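Gallery – The Odds and Ends Bins at Parkska

Parkska is a shared workshop and toy library in the old Natard building, and it has over 30 grey bins for small things that have no shelf of their own. I started to photograph them in May, when we were sorting after the move. My favourite bins are those where the colours do not match at all.

Most things come to us by donation. Some are toys, some are for the workshop, and with some we are still guessing. I like to look at them together before each one gets its label and goes to the right cupboard.

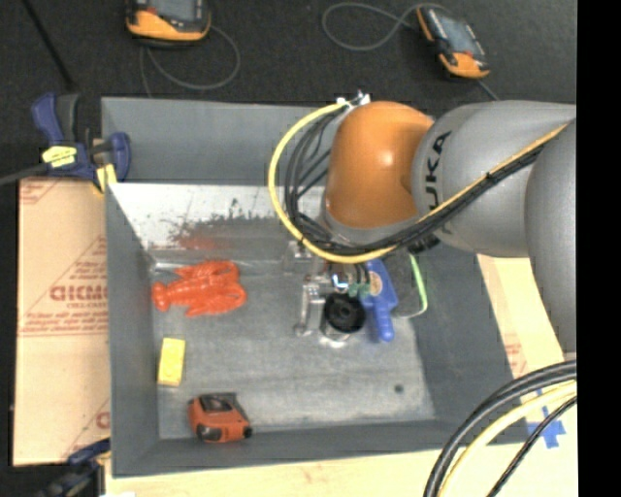

Bin 268 – red-orange lobster, small yellow block and something blue in the shape of a paddle.

The lobster is the piece that visitors notice first, and I understand why. It has two broad claws, thin legs and a tail like a fan. Closer to the front wall is a compact thing in orange-red and black, which looks to me like a tape measure. If so, it belongs to the Halász bench and will go back there.

The bin is also worth a look. The floor has cloudy, rubbed patches and the back part is scuffed almost white. We bought these bins second-hand from Drernari and I would not change them for new ones.

More bins will be added on page 2, after the kitchen drawers are sorted.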